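Ticket 142: Rack does not sit steady over the sink
Place: Partington, kitchen island
Status: open
Priority: 3

The wire rack from Primalia rocks when we put a cup or a plate on one side. I tried it over the left basin and also in the right basin. I have wiped the rim and turned the rack, with no change.

Reply from Breduseck support, 4 pm: Please check that the rods are straight, and measure the rack from front to back.

I measured 60 cm with a tape, but I am not sure if the frame should be included. 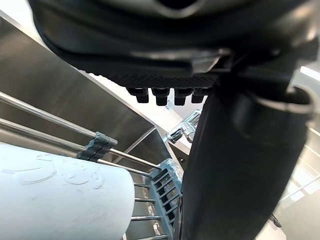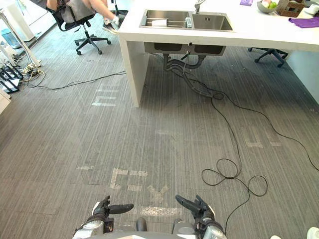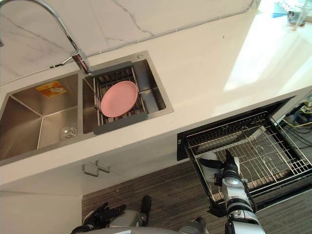
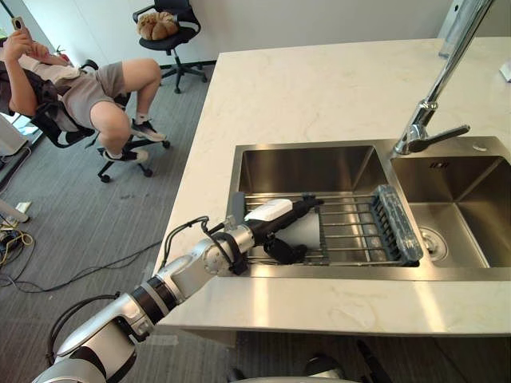

Page last changed: July, 4 pm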